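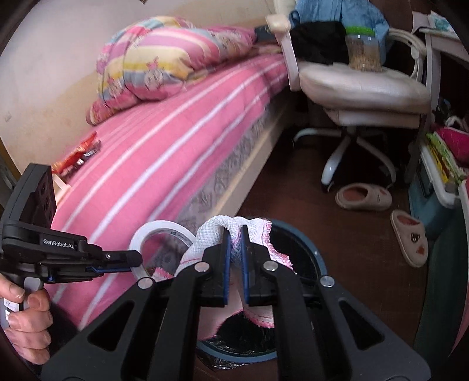 4.2 Retention of plastic film outside the kitchen

The diaries from Wakdale and Lekota were designed around the kitchen, where earlier work on household film waste has placed nearly all of the flow. The form had one line for "other rooms", and it was expected to stay mostly blank. In the returned diaries this line was used by 66 households and produced 1,016 entries. The entries were typed up as written, spelling included, and coded by room, item and stated fate. Coding was done in Culomance by the second author and checked by Elmarie Mtshali. Where the two disagreed, the entry was read again beside the entries before and after it, and the coding was settled by discussion. Entries that named an item but no room were left out of this section and are treated with the kitchen data in 4.1.

The bedroom was the most frequent room in the set, followed by the hallway and the bathroom. Three fates were coded: put in a bin in the same room, carried to a bin elsewhere, and kept. A fourth code, "moved", was added after the first reading, as many entries recorded film being shifted from a bed to a chair or from a chair to the floor with no further fate given. We did not fold these into "kept". A householder who writes "put it on the chair" may mean to throw it away the next morning, and the diary does not tell us whether that was done.

Weight was measured only for film that reached a bin. Each household was given a collection sack and asked to empty bedroom and bathroom bins into it at the end of the diary period. The sacks were weighed on a Rarnoteck bench scale with an upper limit of 2,000 g, after paper, tissue and hair had been taken out by hand. Film which stuck to tape was weighed with the tape. We made no attempt to part the two, and the weights for bedroom film therefore include a small amount of adhesive. Film below 100 mm on its longest side was put in a separate tray and weighed as a single lot per household, as sorting it piece by piece was slow and the pieces moved in any draught.

Film thickness was not measured. Householders were asked to say whether an item was "soft", "crackly" or "stretchy", and these words were used as a rough guide to type. The middle word was applied to clear packaging bags more often than to any other item. It was also applied to the outer wrap of multipacks, to garment covers from the dry cleaner, and in one diary to a shower curtain, which we recoded. 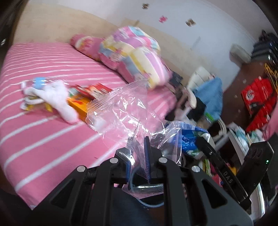
Clear bags were kept for longer than carrier bags in bedrooms, and the reasons written in the diaries differ between the two. Carrier bags were kept to be used again for shopping or as bin liners. Clear bags were seldom given a later use by name, and the common wording was that the bag "still had things in it". An open clear bag keeps its bulk when it is put down, and takes up more space than its weight would suggest. In Figure 4 the crinkled bag is large beside the comb-like item it is wrapped around, and an item of this sort would be entered once in the diary and add only a few grams to a sack. Counts and weights should for this reason be read together. A household with many entries and a light sack is not an error in the data.

The presence of a bin in the bedroom had a weaker effect than we had assumed. Households with a bedroom bin recorded more film binned in the room and less carried elsewhere, but the share kept or moved was close to that in households without one. Bin type was not recorded on the form. A small round bin with a liner, such as the dark-blue one in Figure 3, can be filled by one or two uncrushed bags, and several diarists wrote that they left film out until the bin had been emptied. We suggest that later forms should ask for the size of the bin and whether it is lined, and should ask this once at the start and not on every line.

Two limits apply to the results in this section. The diary period ended in March, before the spring change of bedding and clothes, when storage bags are likely to be opened and thrown out in larger numbers. The "other rooms" line was also the last on the page, and entries on it become shorter in the second half of most diaries. We cannot separate a real fall in film from a fall in the care with which it was written down. The kitchen lines show a similar drop, though a smaller one, and the correction used in 4.1 was not carried over to the bedroom counts.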